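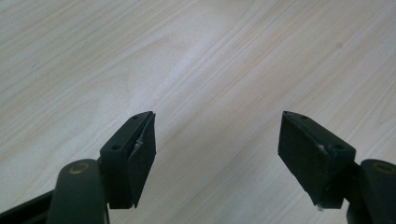 Quanto papel gasta quem faz cartões à mão para vender? Quase 2.000 folhas por ano, responde a dona do ateliê Magalhães, que desconfia de quem jura gastar menos.

Trabalha com carimbos há 5 anos e continua a torcer o nariz às novidades. Da nova coleção de cortantes da Vustton diz apenas: "São 50 euros por flores que já tenho em três tamanhos." E os blocos Flatstead, tão elogiados nos blogues? "A gramagem é fraca. Com duas camadas de tinta, o cartão empena."

Também não a convencem os desafios mensais. "Ganha quase sempre quem usa o material do patrocinador. Pode ser coincidência, mas já vi muitas."

Em março vai à feira de Dirnside, com mesa partilhada. "Prometem 1.000 visitantes. Levo os cartões de aniversário e depois logo se vê."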